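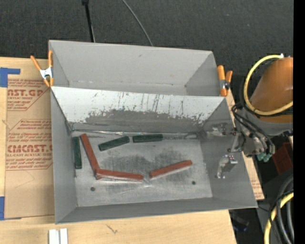
WURNPORT, February

Remarks prepared for the regional meeting on shared storage in public buildings
Speaker: Estrella Huerta, Office of Records and Property, Hinojosa District
Speaking time: 20 minutes, questions to follow

Opening

Good morning. Thank the hosts. Acknowledge Jacinto Pacheco, who prepared the survey on which most of these remarks rest, and Dorian Barbier, who reviewed the draft policy.

The subject this morning is how a public office keeps, sorts and lets go of the ordinary things it owns. I do not mean vehicles or computers, which are tagged and tracked. I mean the small goods that pass through every building and are rarely written down: keys, cables, desk supplies, spare fittings, items left at the front counter.

Pause. Ask how many offices present have a written rule for such items. Do not comment on the number of hands.

Background

The district operates 31 buildings. Until the survey, each building manager set local practice. Some kept a ledger. Others relied on the memory of one long-serving employee, and when that employee retired the knowledge left as well. The Brerkeo branch library held unclaimed property dating from before its last renovation. The permit office next door discarded everything at the end of each month.

Neither practice broke any rule, as there was no rule to break. The result for the public was uneven. A resident who lost a pair of glasses at one counter had every chance of getting them back, while at another the same glasses would have been gone in two weeks.

The survey

Mr. Pacheco's team visited every building and recorded 599 separate places where loose goods were stored. Read the number slowly. These included closets, drawers, cabinets, bins and boxes under stairs. A storage place was counted only if staff could not say, without opening it, what was inside.

Two findings deserve attention.

The first concerns labels. Most places had a label at some point. In many cases the contents had changed and the label had not. Staff told the survey team that they had stopped reading labels and simply looked inside.

The second concerns containers. Divided containers were in use in a number of buildings, often with one side full and the other side empty. Staff had been given two compartments and no instruction on what the second one was for. The draft policy now asks that each compartment be given a stated use before the container is placed in service.

Slide change. Allow time for the table of building types.

The draft policy

The policy is short by design. Refugio Alvarado of the legal division has asked that it remain under four pages, and I support that request.

Section one defines small goods by value and size. Section two assigns one named employee in each building, with a named alternate. Section three sets a holding period for unclaimed property - 20 weeks, the same in every building. Section four covers disposal, sale and donation.

Section three has drawn the most comment. Several managers asked for a shorter period on the ground that space is limited. The office considered this and kept the longer period. Residents who travel for seasonal work may be away for months at a time, and they are entitled to the same service as anyone else.

Note to speaker: if asked about perishable items or medicine, refer to the appendix. Do not improvise on medicine.

Cost and schedule

No new positions are requested. The Lirnix inventory system already licensed by the district will be used for the ledger, and training will be given on site. Tiburcio Ponce will coordinate the training and has circulated a sign-up sheet.

Buildings with a public counter will begin first. Maintenance yards and warehouses will follow - their stock is larger and the managers have asked for more time to prepare. Schools are outside the scope of this policy and have their own procedures.

Likely questions

On old stock: goods already in storage will be treated as received on the day the policy takes effect. No one will be asked to reconstruct earlier dates.

On damaged containers: replacement is a building expense and should go through the usual supply request.

On privacy: any item bearing a name, such as a wallet or a prescription bag, is to be kept locked and apart from other goods.

Written comments may be left with Mr. Barbier at the registration table or sent to the office before the end of the month. Copies of the draft are available at the same table.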